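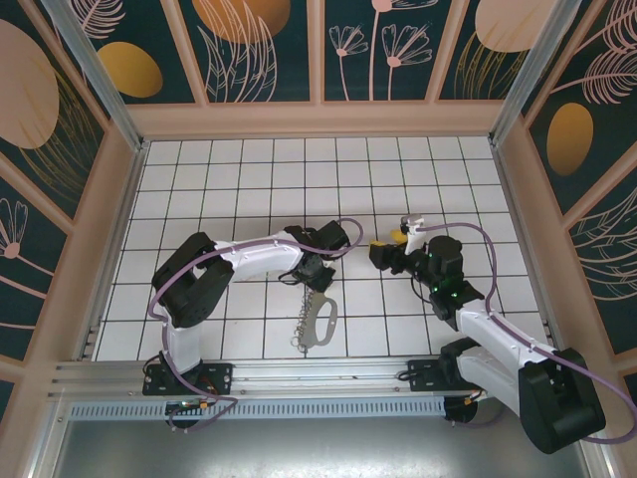

Keeping a two-arm cell honest

The cell at Stovari has two small arms on one grooved aluminum rail, and most of its faults over the past winter have come from cable. Haris Karagiannis maintains it. His log runs to 55 entries, and more of them concern the lavender-purple lines along the arms than the motors, the grippers and the software put together.

Each arm sits on a black mounting plate. The plates are slid to position, squared against the rail and torqued in a cross pattern, in two passes. Karagiannis repeats the check every Monday before power-up. A plate that has crept by a fraction of a millimetre will still pass the startup routine, but the two grippers will no longer agree on where the middle of the floor is.

Cable dress

The purple cable is left with generous loops at the joints. Tight routing looked better and lasted 4 weeks. With the wrist rolled to its limit the line went taut, pulled at the connector and dropped the last motor off the bus. The arm then stopped wherever it happened to be, usually above the part.

The present rule is to dress the cable with the arm at full reach, fasten it to the white links only, and leave the joints free. The arm is then driven by hand through its whole range while a second person watches the slack. Nnamdi Iyamu, who wrote the procedure, wants the loops to arc up and away from the tiles. A low loop will catch on a workpiece, and chain is the worst offender.

Reading the wrist

The wrist motors on the right arm have small green indicator lights. Green means the motor has power and nothing more. Bus traffic is checked separately from the bench computer, motor by motor, working outward from the base. If one unit fails to answer, its connector is reseated once. If it fails again the lead is replaced. Leads are not repaired at Stovari — a spliced one cost the team most of a December afternoon.

Zero and reach

The tiled floor doubles as a rough gauge. With the arms unloaded, each gripper is brought down to the same grout intersection and the joint readings are compared with the stored set. Disagreement at one joint points to a slipped horn. Disagreement at all of them usually means the plate has moved, and the job starts again at the rail.

Loïc Leblanc then runs 80 unloaded cycles before any part goes in. The cell had logged 2485 cycles on its current gripper fingers when they were last inspected, with wear confined to the tips.

Spares

Two wrist motors, one full set of leads, plate bolts and a pair of fingers are kept in a drawer under the bench. Karagiannis would like a spare base joint as well. The order is with Grallport, and the quoted lead time has changed twice.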